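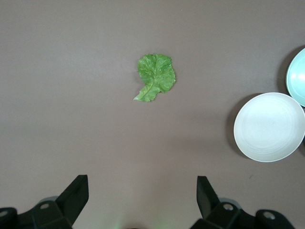

Handgelenkkamera, Greifer offen, Salatblatt links von den Schalen

21. Mai 2026

Heute endlich Salat! Bujar wollte ja unbedingt wissen, ob der Pradberg mit so einem flachen Blatt klarkommt - der Altberg hat mir gestern von 7 Blättern fast alle an der Rippe geknickt. Kraft erstmal auf 400 runter, Finger weit auf, Anfahrt von der Stielseite. Die Kamera mag ich jetzt schon lieber (man sieht beide Fingerspitzen und das Blatt dazwischen, das ging beim alten Halter nie). Belichtung lasse ich auf 3000. Morgen dasselbe mit den Bumach-Pads, Bujar bringt sie mit.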